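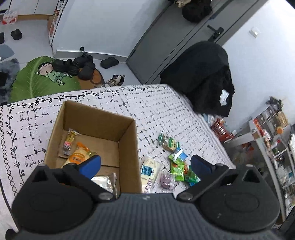 Gripper 4 over packing table, open carton and mixed snack packs, fingers apart.

Hand-held gripper, weekly inspection
Station: Nimgate packing table
Checked by: Samina Khokhar
Countersigned: Haris Ghauri
Day: Wednesday, before first run

1. Housings, left and right. Check for cracks and lifted edges. OK
Comment: none.

2. Raised brackets. Check screws for movement by hand. OK
Comment: left bracket screw nipped up, thread lock renewed.

3. Linkage arms and pivots. Open and close fully, 36 strokes. OK
Comment: slight drag on the right arm for the first few strokes, then free. Recheck next week.

4. Finger pads. Check bond, edge wear and seating. ADVISORY
Comment: both pads blue, the right one darker. Right pad to be changed at next service. Use Drusero pads only, part 754.

5. Finger alignment. Close on the gauge strip. Pads to meet along full length. OK

6. Central body. Brush out ribbing, no solvent. OK
Comment: fine crumb removed.

7. Table. Cloth flat, carton open and stable, packs within reach. OK
Comment: three packs in the carton, six on the cloth. Leave as set.

8. Stroke counter. Record and reset. DONE
Comment: over 619 since last reset.

9. Floor on the operator's side. Clear of trip hazards. OK

Result: fit for use, one advisory (item 4).
Pads on order from Bukhari, delivery to Jurnport stores. S.K. to fit on arrival and repeat items 4 and 5.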